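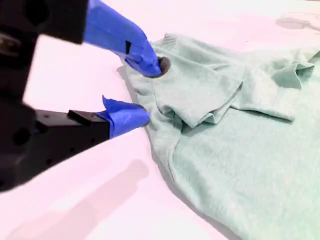
Ladi Adeleke
Research Fellow, Household Textiles Program, Girnow Institute

Figure 3. Light mint-green T-shirt, crumpled on a white tabletop.

4. Starting Condition of the Garment and Its Effect on Folding

4.1 Rationale

Earlier work on domestic laundry in this program treated folding as a task that begins with a flat garment. Household diaries collected for the Aliyu survey do not support that assumption. Most shirts reach the folding surface in a heap, and a large share of the time recorded as "folding" is spent finding the neckline, freeing the sleeves, and spreading the body of the shirt. The present section therefore separates the work into two stages, which we call opening and folding proper, and reports on the first.

The distinction matters for practical guidance. Published folding instructions, including the Prukel household leaflets still used in several adult education courses, begin with the words "lay the shirt flat." A reader who has trouble with the task will often have trouble before that sentence has been carried out.

4.2 Materials and surface

The garment used throughout was a short-sleeved T-shirt in plain jersey. Shirts were washed, tumble dried, and left to rest overnight before use, so that all handling took place at room conditions. Printed shirts were excluded. A print stiffens the front panel and gives the handler a visual cue to its orientation, and we wished to study opening without that help.

All trials took place on a white tabletop. Two other surfaces were tested in May and set aside: a bed with a cotton cover, on which the lower layer of the shirt tended to drag, and a dark laminate counter, on which lint made the edges of pale garments hard to judge in the video record. The pale shirt on the pale surface, as in Figure 3, is a demanding case in its own way. Hems and folds must be read mainly from shadow, and a gap between layers may be easily taken for an opening in the garment.

4.3 Classification of the crumpled state

Each starting state was assigned to one of two classes. In the first, the neckline could be located by eye without touching the garment. In the second, it was hidden beneath another part of the shirt or turned inward. Coders worked from a still taken before first contact and did not see the rest of the trial. Cases on which coders differed were settled by discussion.

Of 342 trials retained for analysis, 275 fell in the first class. The remainder were usually shirts that had come out of the dryer with one sleeve drawn through the body - a condition well known to anyone who does laundry for children.

4.4 First contact

The neckline is the most useful place to begin. It is bound with a ribbed band that keeps its shape better than the surrounding jersey, and the shoulders can be found by following it in either direction. Contact near the neckline also carries a particular risk. Where the fabric is heaped, a downward press can sink between layers and form a pocket, and what is then pinched may be the front panel, the back panel, or both. Figure 3 shows contact in this region, with a dark, roughly circular opening in the cloth around the point of pressure.

We distinguish accordingly between a single-layer pinch and a double-layer pinch. With a single-layer pinch, lifting separates front from back and tends to open the body of the shirt like a bag. With a double-layer pinch, the shirt hangs as a unit and can be laid down again with its panels together. The second result is preferred for folding. The first is preferred when a sleeve must be pulled back through.

4.5 Spreading

Once both shoulders had been found, the shirt was lifted clear of the table and lowered hem first. Smoothing was allowed from the center outward only. A trial was counted as open when both sleeves lay outside the body and no crease crossed the front panel from side to side. Small wrinkles at the hem were disregarded, as they have little effect on the finished stack.

Trials were stopped if the shirt had not been opened after 30 contacts. The limit was taken from the Clumosent protocol for bed linen and is generous for a garment of this size. It was kept so that results for the two kinds of textile could be set side by side in Section 6.

4.6 Limits of the present data

Only one cut of shirt was studied. Long sleeves, collars, and button fronts each add steps that the present scheme does not describe, and fitted shirts with a narrow waist may spread differently from the straight cut used in these trials. Fabric weight was held constant. Heavier jersey can be expected to hold its heap more firmly and to form deeper pockets at first contact, but this was not measured. The folding stage is taken up in Section 5, using only those garments that met the criterion for an open shirt.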